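Legetisch Flelent

Artikelnummer 3076
Hersteller: Celtgate
Kategorie: Wäsche und Textilpflege / Tische

Der Flelent ist ein Tisch zum Zusammenlegen und Sortieren von Kleidung. Er eignet sich für Hauswirtschaftsräume, Kleiderkammern, Secondhandläden und kleine Wäschereien. Die Platte ist durchgehend glatt, ohne Fugen und ohne aufgesetzte Kanten, an denen Stoff hängen bleiben könnte. Hemden lassen sich flach ausbreiten, fertige Stapel bleiben daneben liegen, bis sie in den Schrank oder ins Regal kommen.

Das Gestell ist verschraubt und wird mit sieben Schrauben je Seite befestigt. Die Füße sind einzeln verstellbar, damit der Tisch auch auf unebenem Kellerboden gerade steht. Für den Aufbau werden zwei Personen empfohlen. Ein Innensechskantschlüssel liegt bei.

Als Rückwand kann eine einfache Pappe an die hintere Tischkante gestellt werden. Sie verhindert, dass kleinere Teile wie Socken oder Waschlappen hinter den Tisch fallen. Eine feste Rückwand ist unter der Bezeichnung Prins als Zubehör lieferbar. 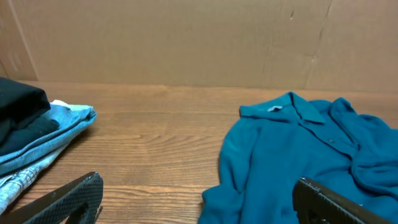 Links gefaltete Kleidung im Stapel, rechts ein locker ausgebreitetes Hemd, hinten die Rückwand aus Pappe.

Oberfläche und Pflege
Zur Reinigung genügt ein leicht feuchtes Tuch. Scheuermilch und Mikrofasertücher mit rauer Seite bitte nicht verwenden. Feuchte Wäsche sollte nicht über Nacht auf der Platte liegen. Als Bügelunterlage ist der Tisch nicht geeignet, heiße Bügeleisen hinterlassen Flecken. Die Maserung fällt von Platte zu Platte verschieden aus und ist kein Reklamationsgrund.

Lieferung
Der Tisch kommt zerlegt in zwei Paketen. Das Gesamtgewicht mit Verpackung liegt bei rund 34,4 kg. Die Zustellung erfolgt bis zur Bordsteinkante, gegen Aufpreis bis in den Raum. Lieferungen auf Inseln bitte vorher anfragen.

Zubehör
Rückwand Prins, Artikelnummer 1517
Ablageboden Clengate zum Einhängen unter der Platte, Artikelnummer 344
Filzgleiter für Parkett, Satz

Der Ablageboden Clengate ist derzeit nicht auf Lager und voraussichtlich ab Februar wieder lieferbar. Vorbestellungen sind möglich.

Fragen zu Maßen, Sonderanfertigungen und Mengenpreisen beantwortet Wálter Bermúdez im Kundendienst. Bitte geben Sie bei Anfragen die Artikelnummer an.

Stand: 15. Oktober 2025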